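Section 4. Putting the mics on their stands

Horkholm desk stand, Rustad clip stand. Do this on a flat bench, not on your lap.

1. Stand base down first, toward the back of the bench. Leave the front free for cables later.
2. Screw the upright into the base. Hand tight. No pliers.
3. Ring mount (Horkholm): squeeze the ring open, slide the mic in from the top, let go slowly. Head stays above the ring.
4. Clip (Rustad): push the mic in by the body, never by the mesh. Mesh dents easy and replacment heads are part no. 609, sold seperately.
5. Tilt, then tighten the knob. A quarter turn is plenty.

Note: slim mics slip in the clip. Use the rubber sleeve from bag 17.

Caution: max load 300 g on the clip stand. Heavier than that, it tips.

Caution: a mic with no stand gets laid flat, well back from the edge. Dont prop it against another one.

Check all knobs before you plug anything in.

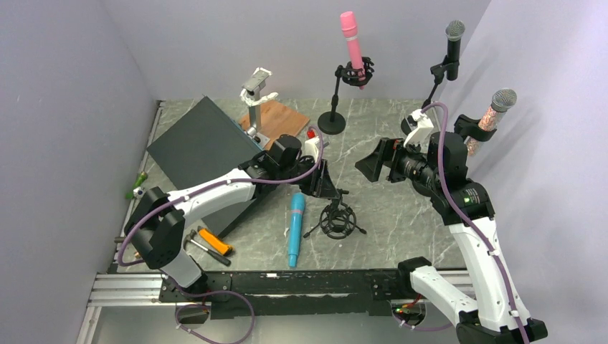

Can I swap the clip onto the Horkholm base?
Both uprights use the same thread, so the clip screws right on. Take the ring mount off first and keep the washer.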